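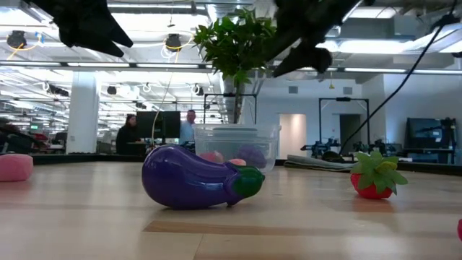
4. Recording Demonstrations by Remote Control

In this section you teach the arm a pick-and-place task by moving it yourself with the Istum hand controllers. Before you start, section 3 (Calibration) must be finished and the status light on the Drarketley control box must be green.

The task used in this section is "put the toy eggplant into the clear container". You can use other objects, but we recommend to make the first recordings with objects of simple shape.

4.1 Prepare the table

1. Put the clear container on the table, inside the reach of both grippers.

2. Lay the eggplant on its side in front of the container. Leave enough free space for the gripper fingers to open fully.

3. Place one or two other toys on the table, for example a strawberry. They are not part of the task, but the arm must learn to leave them alone.

4. If you wish, leave some soft toys inside the container. Do not fill it up to the rim.

Note: A clear container reflects the ceiling lights. Turn it slightly if you see a white spot on the preview screen that covers the object.

4.2 Start a session

1. Open Istum Recorder and choose New Session.

2. Type the task name. Use the same words every time. "Eggplant in container" and "put eggplant in box" will be saved as 2 different tasks.

3. Set the number of demonstrations. The default value is 24.

4. Take one controller in each hand and hold them in front of your chest, with the elbows relaxed.

5. Press both triggers together for 6 seconds. The arms now follow your hands.

CAUTION: When the arms begin to follow, they may make a small jump. Keep your hands still until the tone stops. Other persons must stay outside the marked area.

4.3 Record one demonstration

1. Press the Record button on the right controller.

2. Move the gripper above the thick end of the eggplant and lower it slowly. Do not grip at the stem, the object will turn in the fingers.

3. Close the gripper with the trigger. Stop pulling when you feel the vibration.

4. Lift straight up until the eggplant is higher than the rim, then move over the container.

5. Lower a little and open the gripper. Do not drop the object from a big height.

6. Return to the start position and press Record again to finish.

7. Choose Keep or Discard on the screen.

Small corrections during the movement are allowed – they help the arm to recover from its own mistakes later. Long pauses are not good. If you need to think, discard the demonstration and repeat it.

CAUTION: Do not push the gripper against the table. If the controller vibrates without a break, release both triggers. The arms stop and hold their position.

4.4 Change the scene between demonstrations

Move the eggplant to a new place after each recording, and turn it so the stem points in another direction. Move the container after every few recordings.

4.5 Storage

One session file can hold up to 2,016 demonstrations. When it is full, Recorder asks you to open a second file. Copy finished files to the Amrani storage unit before you switch off the control box – files in the temporary folder are deleted at the next start.

For training with the recorded files, continue with section 5. Owners of the older Grellberg gripper must first read Appendix B.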